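Rolitz table review: six months in
Posted Mon 9 May by Ikechukwu Usman

I bought the Rolitz table from Grivero back in November, after eating off my lap for far too long, and a few of you have asked whether I still like it. Short answer, yes! Longer answer, mostly yes, with a moan about the delivery.

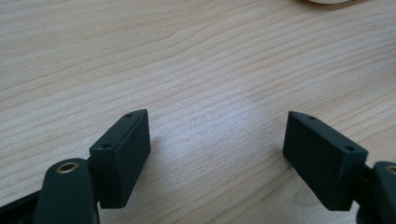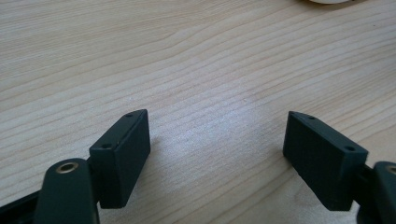 The Rolitz top in both: pale wood, and grain that runs on the diagonal.

It's the grain that sold me. I'd gone in wanting something darker (my old one was nearly black and showed every crumb), but the wavy lines won me over and I still catch myself staring at them over breakfast. The sheen is soft, so you do get a bright patch when the light lands on it, but it's never bothered me while I'm working.

Living with it has been easy. I wipe it down with a damp cloth most evenings and use mats for anything hot, which I'd do with any wooden table. I had one scare with a curry, dealt with fast, and I couldn't find the spot the next day.

Now the moan. Delivery to Maltcombe was an extra £50, and the two lads left it in the hall, so my neighbour and I had to wrestle it round the corner ourselves. The legs took us around 2 hours, and the instructions are tiny.

I did look at the Shehu one as well, but the top felt thin to me and the corners were sharp. I'd buy the Rolitz again, only I'd ring Grivero first and ask which room they'll carry it to.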